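*Last revised 9/8/25, D. Fitzsimmons. Replaces the laminated sheet, which had coffee on it.*

# Setting up a table for two arms without annoying the next shift

These are the house rules for small-object tasks at Skundirach. They apply to any table with arms on it, including the one you think of as yours.

## Before you power anything

1. Find the stop button. Put your hand on it. Pointing at it from across the room doesn't count.
2. Clear the table of phones, mugs and lunch.
3. Check that every cable can follow its arm through the full reach. Loops at the wrist need slack, and slack needs watching.
4. Write the task number in the log. Toothbrushes into a holder is task 318. If you write "brushes", Abernathy will come and find you.

## Laying out the objects

Scatter the brushes at different angles. People are tidy by nature and will line them up like cutlery if left alone, and then we have a thousand runs of a robot that can only set a table. Mix the directions the heads point, and let a couple lie close together – that's the hard grasp, and the one worth having.

The holder can be a cup or a box. Clear ones are allowed, but write down which you used.
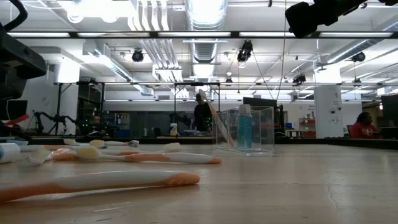 Toothbrushes on the table, and one already standing at the holder.
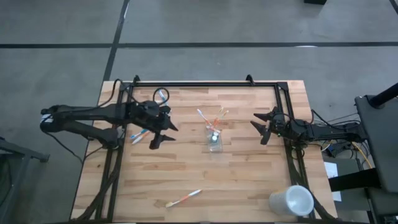
## While it runs

- Hands stay outside the table edge whenever the motors are live. A green light means power, so treat it as a raised eyebrow.
- If a brush falls on the floor, stop the arms, then pick it up. In that order.
- If something tips over, leave it and finish the run. Mark it "disturbed" in the log. Do not quietly stand it back up.
- One person drives, one person watches. The watcher doesn't read email.

## Resetting

Open both grippers, park both arms, then hit stop. Only now reach in. Move every object to a new spot, including the holder.

Replace any brush with a bent neck or missing bristles. Spares are in bin 856, next to the Ostberg calibration blocks, which are not paperweights.

The Kendadum task list gets its next review in December. Complaints before then go in the log, under "remarks", in handwriting somebody can read.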